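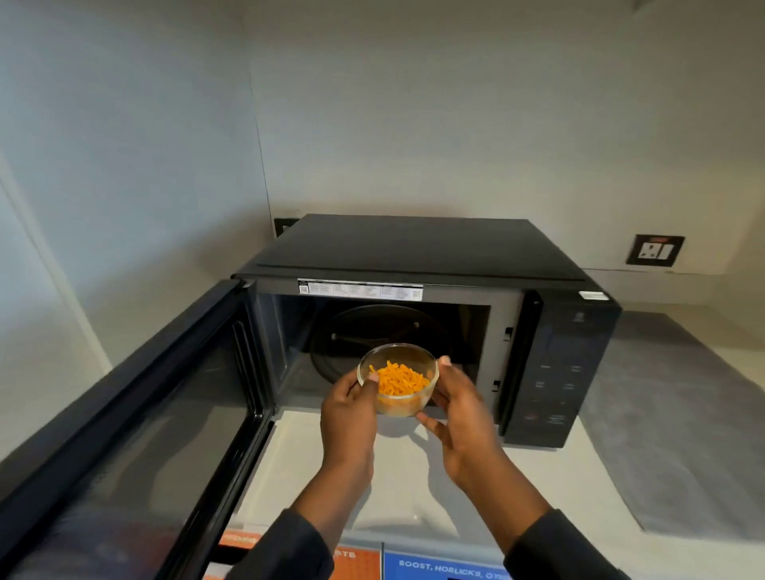 ## Microwave task: two hands or one for the bowl?

**tsipos_bemero**

Posting this for the student project group at Bemero. We are recording people doing kitchen jobs by hand, and in March we train the two-armed Akum on whatever we have. The microwave is our second job after the kettle. We have 277 usable clips of it so far.

My question is about the bowl. Half the group hold it with both hands all the way to the microwave. The other half carry it in the right hand and keep the left on the door. I'd like to settle on one before we record any more.

Tímea Sipos

**gantry_nick**

Both hands. The Akum grippers don't close well on a curved rim and clear glass is awful for the depth camera. If one side slips you still have the other.

**pilar.t**

I'd go the other way. With both hands on the bowl the door has to be fully open and stay there. In our club the door swung back a bit on one clip in 5 and people nudged it with an elbow. You can't teach an elbow to something that hasn't got one.

What are you doing about the door at the end of the clip? That was our worst part.

Pilar Toledo

**tsipos_bemero**

Good point about elbows. I have gone through the clips and found 4 with one in, and I've taken them out.

For the door, the written instruction is now:

- left hand on the top edge of the open door
- right hand flat against the front of the microwave, on the control panel side
- bowl down on the counter to the right, away from both arms
- close with the left only, no push from the right

The right hand is there to brace the body of the microwave. It's a light one and we don't want it turning on the counter when the door goes. 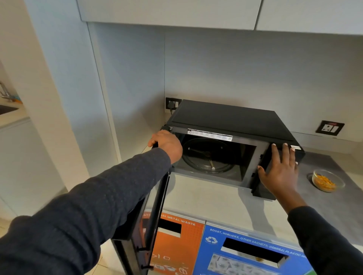 **old_hevari_hand** replied that bracing was a waste of an arm, and that the Hevari team had simply put rubber feet under theirs and left the second arm free for the next step.

**gantry_nick**

Rubber feet are fine until you go to somebody else's kitchen – then you're back where you started. Keep the brace. But put it in every clip or none. We mixed ours and the arm hovered near the side of the microwave doing nothing useful.

**pilar.t**

Agree with Nick on that bit. Still don't agree about the bowl. Núñez from our club ran both versions last term on 734 clips split evenly, and the one-handed set did better on placing and worse on spills. We cared more about placing. Depends what you're marked on.

**tsipos_bemero**

We're marked on the food ending up inside and the door being shut. Spills lose points but don't fail the run.

**old_hevari_hand**

Then one hand, surely?

**tsipos_bemero**

Maybe. I'll do a short set each way with the same person and the same bowl, brace in all of them, and put the results here when they're in. Pilar, could Núñez send me the sheet he used for scoring the placing?

**pilar.t**

I'll ask. It's a mess of a spreadsheet – ignore the second tab.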